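Stesmont adopts simulation-first rule for shared robot cells

Robot arms at the Stesmont test centre will have to complete a set number of simulated runs before they are cleared to work on a physical bench, under a code of practice that takes effect in January.

The code covers two-finger grippers and any arm with a camera mounted near the wrist. Operators must log 400 simulated attempts for each new task, using the same arm model, gripper and control software they plan to run on the floor. Failed attempts have to be kept in the log and labelled with a cause.

Farnon, which runs the centre, drew up the 11-page document after a review of its incident book. Most of the entries involved minor contact between a gripper and a bench fixture. There were no injuries.

A good part of the text deals with what the wrist camera can see. Both gripper fingers must be in view at the start of a run, and lighting in the simulator has to include any lamp or fitting that will be present at the real station, with its shadows left on.
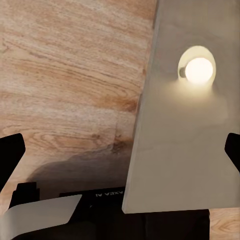
Virk said the lighting clause was overdue but the run count was too blunt, as a simple pick from a flat surface does not need the same number of attempts as work close to a hinge or a cable. The firm wants the figure tied to the difficulty of the task and has asked for the clause to be looked at again after the first quarter.

Farnon said it would keep the single figure for now. A sliding scale was tried in the draft and the people testing it could not agree on how to grade tasks, it said.

The code also sets rules for blocked views. If a large object fills more than half of the camera image during an approach, the arm must slow to its lowest speed setting or switch to a second camera. Runs with a blocked view cannot be dropped from the log, even when the task was completed.

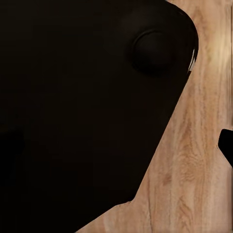

Operators will need to record the point at which the view was lost and the point at which it was regained. Where no second camera is fitted, the approach path must be planned again and the count for that task goes back to zero.

Farnon tested the draft on its Rutamska bench program, which produced 2841 logged runs. Of those, 178 were sent back for missing labels.

Existing users have until the end of March to bring their records into line. New bookings will be held to the code from the first day. Copies are available at the centre's front desk, which is open until 4 p.m. and closed on Friday.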